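The planner was called Tang, after nothing anyone could remember, and by March 30, 2020 it had one open fault against it. Žofie Kollár had inherited the fault with the desk.

The report was short. On startup, with both arms at the ready pose, the planner would sometimes return no path to the box. It gave no collision pair and no joint limit. It used its whole budget of 80 milliseconds and came back empty. Run again with the same seed, it failed again. Run with the perception layer off and the box pose typed in by hand, it found a path in 13.

She wrote that down and rang Lorcan Breathnach at the Nastalcombe office.

"Then it's perception," he said.

"Perception gives the right pose. I compared them to the millimetre."

"What else does it give?"

She looked. It gave a table plane, a list of objects on the plane, and a field called residual, which held whatever the segmenter had declined to name. She had never opened residual. According to the change log, neither had anyone since July.

The start state she was working from was the ordinary one, both grippers level and just short of the table edge.
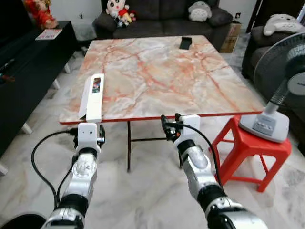

Ready pose, head view. Target: the white box, left side of the table.

Residual held 24 clusters. Most were small and far away, over by the sofas, and the planner discarded them on distance. One was not small. It lay flat, at table height, and covered the whole tabletop to a depth of 30 millimetres.

She plotted it in grey over the cloud and sat back. The segmenter had taken the pink and orange pattern of the marble for texture at varying depth. It had fitted the plane correctly, then handed the same surface on a second time as something unexplained. The box, as far as Tang could tell, was sunk to its ankles in an obstacle, and every grasp the sampler proposed began inside it.

"It thinks the table is full," she told Lorcan.

"Full of what?"

"Table."

He was quiet for a moment. She could hear him typing.

"Yuzhen Ren wrote the residual code," he said. "She's at Mellolano now. I wouldn't ring her. She'll want to rewrite it."

Žofie added a check that dropped any cluster whose footprint matched the fitted plane, and gave the check a name long enough to explain itself. She ran the failing seed. Path found, 13 milliseconds. She ran the other seeds and went to make tea while they finished.

When she came back there was a message from Angelica Ambrosio in review. It asked what would happen if somebody put a tray on the table, the same size as the table.

Žofie read it twice and opened the file again.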